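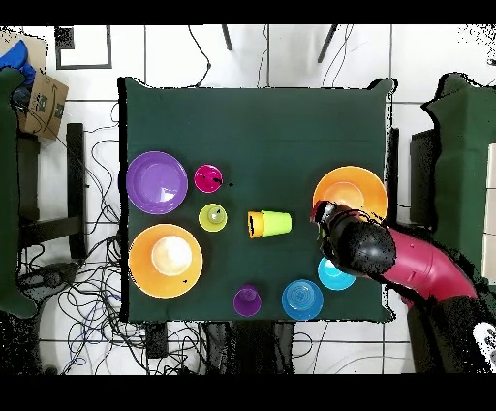
1 December. Tableware cell, arm service and restart

Present: Levente Vörös, me (V. Tóth). Damian Witkowska on the phone from Grundholm for the joint 5 question.

Reason for the work: since the last gripper swap the arm had been closing high on small cups and clipping the rims of plates. Error log had 12 aborted grasps, most of them on the right half of the table. Piroska Bognár suspected the overhead calibration. I suspected the tool offset. Both were out.

Mechanical

Power off, lockout on. Gripper removed, flange wiped, dowel checked. One flange screw was under torque. All refitted with fresh threadlocker and marked with paint pen. Finger travel is even on both sides. No play at the wrist by hand. Joint 5 has a faint tick near the end of its range. Damian says to leave it unless the current trace changes. Trace saved under Kidport/service.

Cables

Still lying over the tiles on the left side. They do not reach the arm's path but they are a nuisance when kneeling at the base. Lengyel has quoted for floor channel. Huw Hopkin to decide.

Calibration

Tool offset retaught on the pin, four orientations. The old Z value was 5 mm too long, which accounts for the rim strikes. Camera to base redone with 18 poses, residuals acceptable. The table cloth had crept toward the base, so I pulled it square before saving the reference. Anyone changing the cloth should redo the reference image, otherwise the plane fit picks up the folds.

Lighting

Glare on the purple plate and in the orange bowls still washes out the depth. Tried the lamp lower, no better. The dark cloth itself reads cleanly.

Restart

Ran at reduced speed with a hand on the stop. Approach to the magenta cup from the near side puts the wrist across part of the purple plate, so the camera loses that plate until the arm retracts.
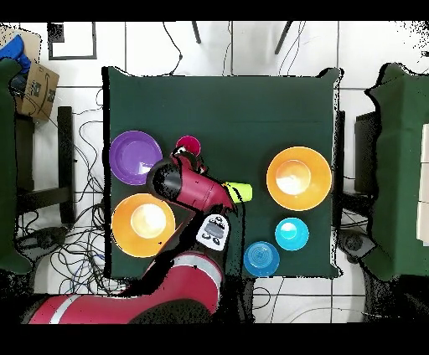 I have set the planner to hold the last good plate pose while the arm is inside the table area and to refresh it on retract. The setting is plate_hold in the cell config, default off, so check it after any reinstall from the Wivumside image.

Cups on their sides use the side grasp list. Nested ones should be skipped until Piroska's segmentation change is merged.

Counter after the restart run: 118 cycles, no protective stops. Speed put back to normal afterward.

Open
Joint 5 current trace, compare in February.
Diffuser for the lamp, Levente to order.
Spare finger pads, last set is in the drawer.
Floor channel, waiting on Huw.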